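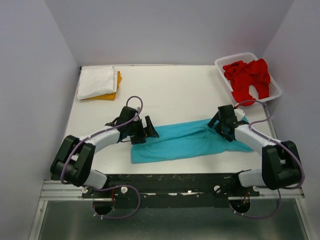 Volness Folding Set — README and working rules

Read this before you record, label or train on anything. Short on purpose. Questions to Weronika Krajewska (rules, labels) or Miłosz Stępień (rig, files).

What's in it

Two-arm cloth handling, teleoperated. One fixed view plus wrist views. 200 episodes in the current release, 14 held back for testing — don't touch the held-back ones, don't peek, don't tune on them. Flundari is the older set, different bench, different naming. Do not merge the two without the converter script.

Folder layout

episodes/ — one folder per run, numbered, no gaps
labels/ — one text file per run, same number as the folder
rejects/ — keep these, see further down
notes/ — operator notes, free text, spelling not checked (obviously)

If a number is missing from episodes/ it should be in rejects/. If it's in neither, tell Miłosz.

Before a session

Power on with hands outside the walls. Always.
Check e-stop. Press it, see that it stops, reset.
Run both arms through the slow range check. Watch the cables the whole way, especially at the elbows.
Clear the middle of the table, then lay out one garment. Spares go to the back corners, well away from where the arms will work.
Log the start time and your initials.

No reaching in while the arms are live. Not to fix a sleeve, not to grab a bit of lint. Pause, wait for the light, then reach. This is the rule we've had to repeat the most.

Grasp rules

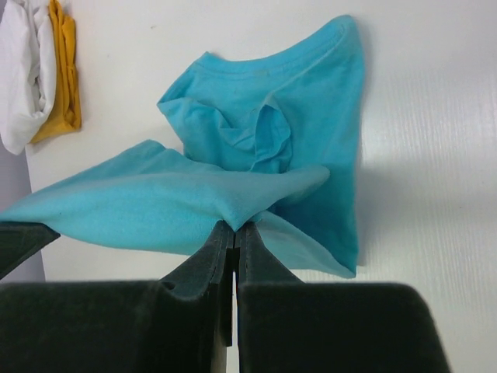
Labels for a grasp start at first contact and end at release, not when the cloth lifts. Earlier Flundari labels used lift-off and it caused no end of trouble. Name the part being held only if you can tell what it is. With the blue T-shirt the fingertips have a pinch of cloth near the middle of the view and the neckline is well up past it, so "collar" would be a wrong label there — use "body". If a flap covers the grasp point, add "occluded" and move on. Don't guess from the next clip.

Allowed part names: collar, shoulder, sleeve, hem, side, body, unknown. Lower case. Nothing else. "Unknown" is a fine answer and we would rather have it than a bad one.

Grip force stays at the set value for the garment class. Do not bump it up because a pick is slipping. Reset the cloth and try again, max 2 retries, then mark the run as a fail and keep it. Failed runs go in the set with the fail tag. They only go to rejects/ if a camera dropped out, the e-stop was hit, or somebody's hand is in view.

Table contact: fingertips may touch the surface lightly, no dragging. If you hear scraping, stop. Bednarek finger pads get checked each morning and swapped when the edge goes shiny.

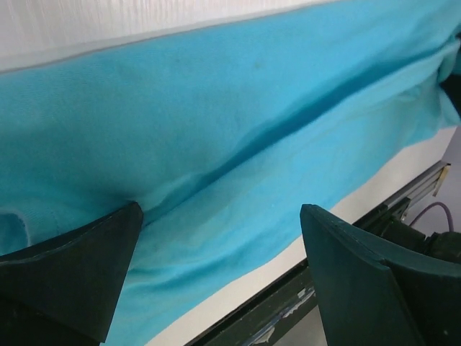

KNOWN ISSUES

Small marks on the cloth. The blue fabric has a tiny dark speck or two that show up in the wrist views. Leave them. Do not retouch frames, do not throw out a run over it. If you're training a part detector, check it hasn't latched on to a speck in place of a seam.

Colour drift. The same garment looks greener or bluer depending on the view and the light. Don't use colour names as garment IDs, use the tag number in the label file.

Glare on the table, mostly in wrist views. Blinds down after 3 pm helps. Not fixed.

Timestamps. Almost 47 ms offset between the fixed view and the wrist views in the older runs. Corrected from the November release on. Older runs have the raw times plus an offset field, apply it yourself.

Dritier export drops the operator notes. Known, waiting on a fix. Copy notes/ over by hand for now.

Labelling checks

Every run gets a second reader. Second reader does not see the first labels till theirs are done. Where they dissagree, Weronika decides and writes one line on why in the notes. Please don't settle it between yourselves in the hallway, we loose the record.

Use and limits

Fine for: grasp detection, cloth state, imitation learning on this type of bench.
Not fine for: any safety claim about working near people. There are no people in this data, on purpose, and the rules here cover our bench and only our bench.
Garments are a small bunch of plain household stuff. Don't expect it to carry over to silk, heavy coats, anything with zippers.

Changes

Add a line to the changelog for every edit to this file, however small. Miłosz merges. If you rename a label, update the checker in the same commit or it'll be sent back.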